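Workshop notebook, cell rules
March 2025
Angeliki Liapis

Carrying on from the last entry. Spent the morning going through the house rules for the two-arm cells line by line, because the copy on the shared drive and the copy taped up in the Killodora room no longer agree. Item 1691 in the fault log is what started it: someone at Eltent followed our sheet when setting up their own cell and asked which version was the right one. I couldn't tell them. So I am writing the rules out again and will circulate this once Yazdani has read it.

Stopping and reaching in. The old sheet says "pause the program before entering the cell". That is too weak. A paused program can be resumed by anyone at the keyboard, and the motors are still holding. New wording: press the stop, check on the screen that both arms report stopped, then reach in. If you are going to be in there for more than picking up a dropped part, take the power off both arms and put your tag on the switch. Your own tag. We have found the spare one hanging on the switch more than once with no way of telling whose it was.

Lights. The sheet from Grarneritz treats an indicator on the arm as enough to go by. I am striking that. A light tells you there is power at that joint and very little else, and a missing light tells you even less. Go by the stop state on the screen and by the switch.

Two people. One person runs, one person may be near the cell, and they agree out loud before anything moves. Say "moving" and wait for an answer. I know it feels silly when you are standing next to each other. 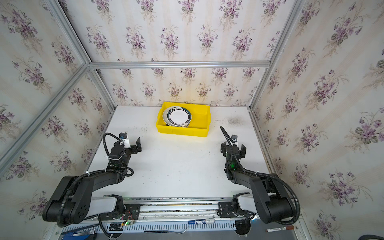

Start-of-session check comes next, and I want it short enough that people will do it. Jog each arm slowly through its range and look at the cable as it goes. The black conduit has to follow the arm with slack to spare at the wrist and not catch on the rail or the other arm. Zip ties hold it along the links, snug enough that it can't slide but not so tight that they bite. Then the wrist cameras: bracket firm, view as expected, lens clean. Then the table. Grey smudging like the patch out to the right of the yellow bin gets wiped off before the session starts, and the specks go with it. Same for the front ledge, where pens get left lying. A marker that close to the bases is one knock away from rolling into a joint, so markers live in the drawer. Hand tools too.

Plates. The stack goes in the bin before the arms are powered, placed by hand. Write down which end of the bin it is against, as you look at it from the bases. "Left" has meant two different things in our notes depending on where the writer was standing, and from now on it means left with the bases nearest you. Chipped plates are taken out of use straight away. If one breaks in the cell, stop, power off, brush and dustpan, then a damp cloth over the whole table. No fingers.

Wall coverings. Leave them alone in the middle of a set of runs. If a panel has to be changed, finish the set, change it, and note the change on the first line of the next one. Edges must be stuck down flat. A loose corner is something for a gripper to pick at.

Exposed boards and wiring. I would like covers on anything with bare terminals near the front rail. Yazdani thinks this is overdoing it at these voltages. My worry is more about a dropped screw than about anyone getting a shock. Left open for now, but no drinks on the ledge under any version of the rules.

Speed. First run after any change to the program, the mounts or the grippers is done at the reduced setting with a hand on the stop. After that, two clean runs before going to normal speed. The old sheet said one. I went back over item 2988, and there the first run was fine and the second wasn't.

Logging. A stop is logged even if nothing was touched. Write what was moving, what you saw, who was there. One line will do. Don't write "glitch".

To do: take the old sheet down in the Killodora room, send the draft to Eltent marked as draft, ask Grarneritz whether they want their section kept separate. Review again in September. Still need to decide who signs off a cell after a gripper swap, as at the moment it is whoever did the swap, and I don't like that.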